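Kitchen Layout Tips from a Simulated Reach Study

Most kitchen layout advice is based on habit. The notes below come from a simulation study run at the Hatham workshop, in which a walking robot model was sent through virtual kitchens to fetch, carry and put down ordinary items. The purpose was to compare training methods for the robot. The failure logs were also useful for arranging a real kitchen, and the tips are drawn from them.

Method

One control policy was trained in a fixed kitchen, where furniture stayed in the same place for every run. A second was trained with the furniture shifted at random before each run: chairs moved and turned, counter items regrouped, floor shine and lighting changed. Both were then tested over 4000 runs in layouts neither had met. A run counted as a success if the item reached its target and nothing was bumped on the way.

The second policy succeeded in 71 percent of test runs. The first did well in its own kitchen and poorly elsewhere, mostly from collisions with seating. All results are from simulation, and no physical kitchen was used. 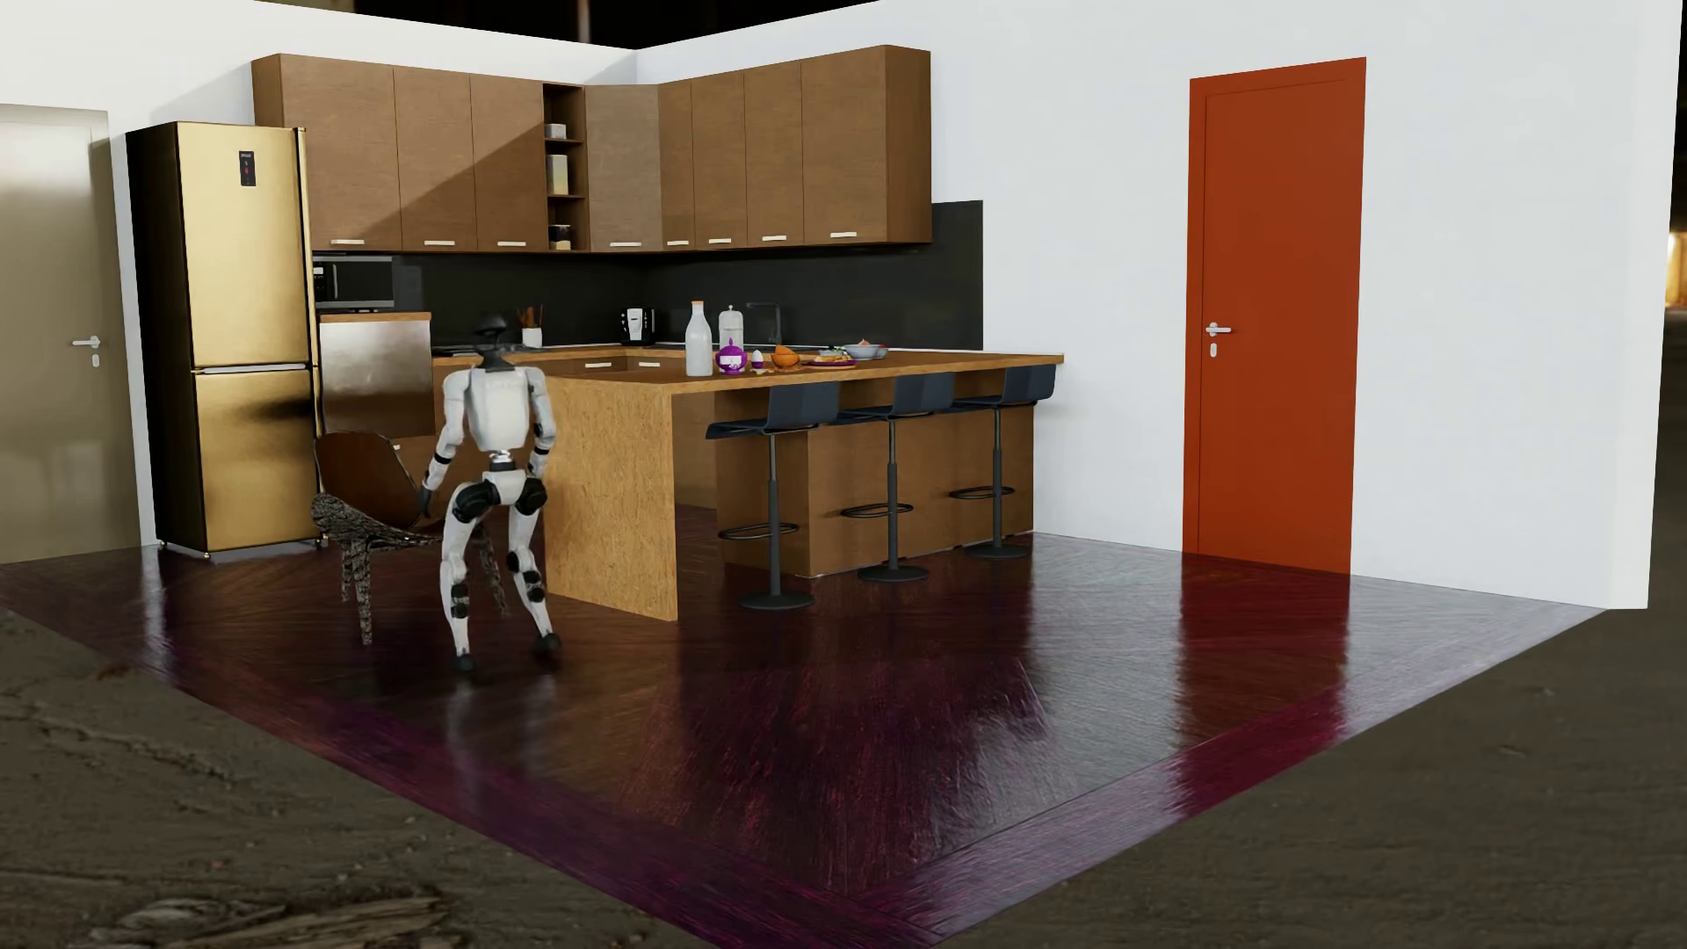 Collisions were grouped by what was hit. Loose chairs led the list, and the legs were hit more often than the seat. A chair with legs that splay outward takes up more floor than its seat suggests, and the policy trained on fixed furniture steered by the seat. People carrying a full tray do much the same.

Tips for seating

Measure a chair at the feet, with a tape on the floor, and use that figure when planning a walkway. Keep loose chairs out of the path between the refrigerator and the main counter. Stools on a single central pole are easier to pass, but the round base still needs clearance. Push them in before carrying anything hot.

Tips for the counter

Tightly grouped items caused the second largest share of failures. The hand reached the right object and knocked its neighbor. Tall bottles were the worst neighbors, especially when they stood in front of something low.

Put tall items at the back or at one end. Leave a hand's width on both sides of anything picked up daily. Eggs and other things that roll belong in a bowl or carton. In the test layouts, spreading the same items along the counter cut knock-overs by 20 percent with no other change.

Tips for doors and floors

Check the swing of the refrigerator door against the nearest chair, with the door fully open. Do the same for the oven door and any drawer opposite it.

Glossy floors reduced the policy's accuracy when reflections had been left out of training. For a person the effect is smaller – but a spill on a shiny floor can be hard to pick out among reflections. A lamp aimed across the floor from low down makes it easier to find.

Limits

The simulated body does not get tired or distracted, and it bends differently from a person. Shelf heights were not varied, so the study gives no advice on upper cabinets. The clearance tips carry over best, as they depend mainly on the furniture.

Related tips
Marking out a walkway with masking tape
Plomar drawer runners: cleaning and refitting
How to level a workbench on an uneven floor
Thampi grip test: jar lids and wet hands
Cemstead shelf spacing chart
Quieting a door that rattles in its frame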